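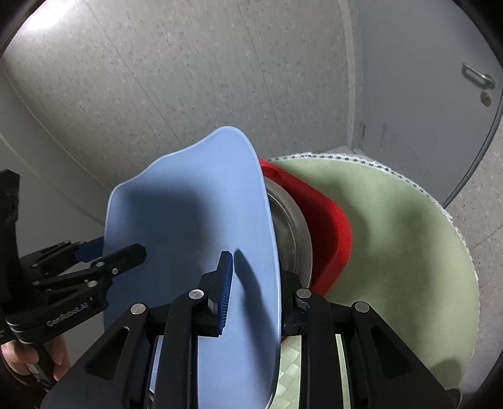
HOSP 626 – Kitchen Practice
Unit 2: Dishware Handling and Storage
Coordinator: Benedita Bettencourt, Moulin Campus

2.1 Upright storage
Plates, trays and shallow bowls may be stored on edge in a row. Each item should be able to be withdrawn without moving its neighbours. Plastic, metal and glazed ware may share a row, provided that metal rims do not bear on a glazed face.

2.2 Lifting
Grasp the item near the rim, front and back, and raise it vertically before tilting. Scalloped rims offer an uneven hold – check the grip before clearing the row.

2.3 Spacing
Rows in the Womura teaching kitchen are limited to 900 mm in length.

Students are to read page 27 of the unit manual before the December practical.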